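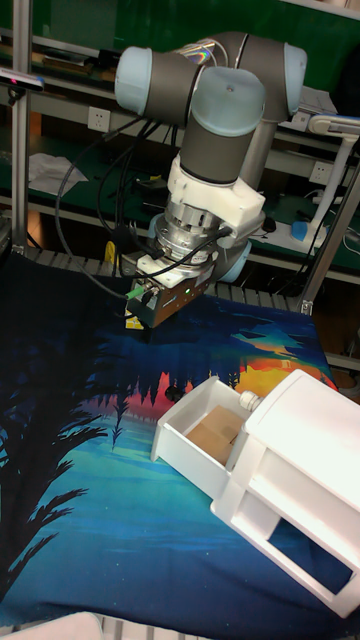

Workshop tips picked up at the Somance open day, 18/04/2021. Went for the coffee, came home with a page of scribbles. The Gendov bench was the busy one, an arm over a table with a little drawer cabinet on it, so most of this is from standing there with a notepad. First tip is the drawer. Round knob, plain, sticks out enough to get hold of. My screw drawers all have flush pulls and I fight them with gloves on. Swapping them this week. Kasten sells a bag of knobs, don't buy the tiny size.

Cables next. Leave slack where something bends, tie down where it doesnt. I had it backwards on the drill press lamp for years and wore through 2 cords. Big loose loop at the hinge, clip on either side, done. Check the loop at both ends of the swing before you tighten anything.

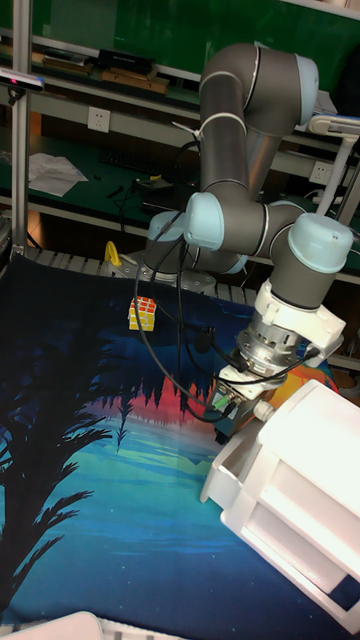 Same goes for the hose on a shop vac. Strap it to the boom near the end, let the middle hang. If it tugs, more hose. Dont stretch it and hope.

Outlets: put them up on the shelf rail, front side, where you can see them. Mine are behind the bench and I'm on my knees every time. Have an electrician move them if they're wired in. A power strip screwed to the shelf is fine for chargers and lamps, not for the heater.
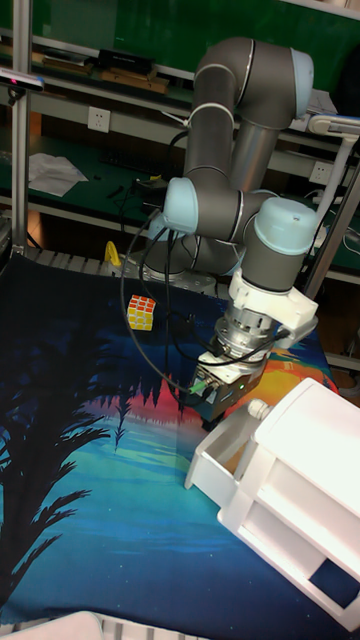 Cloth on the bench

Printed cloth looks great, hides small screws something awful. For demos ok. For fixing stuff get a plain light one, 49 at the Lornolow table, heavy cotton, hemmed. Wash it before first use or it sheds. Pull it flat and clip the back edge. I used binder clips, work fine.

Lamp

Get one with a long arm and put it behind the work, off to the side. Light from straight overhead puts your own hand in shadow. Mine takes up to 700 lumens and that's plenty for soldering.

Papers

Keep them off the bench. I lost a wiring sketch in March, still haven't found teh thing. Clipboard on a nail. 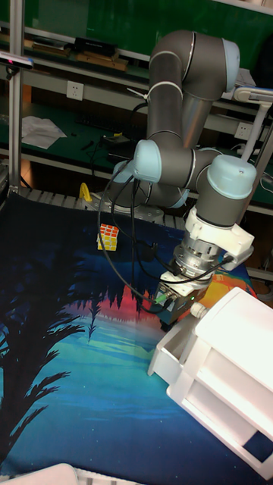

The Gendov bench, puzzle cube out on the mat.

Parking: use the back lot, the front one fills early. Bring your own pen. Kasten had 300 free ones and they were gone by lunch.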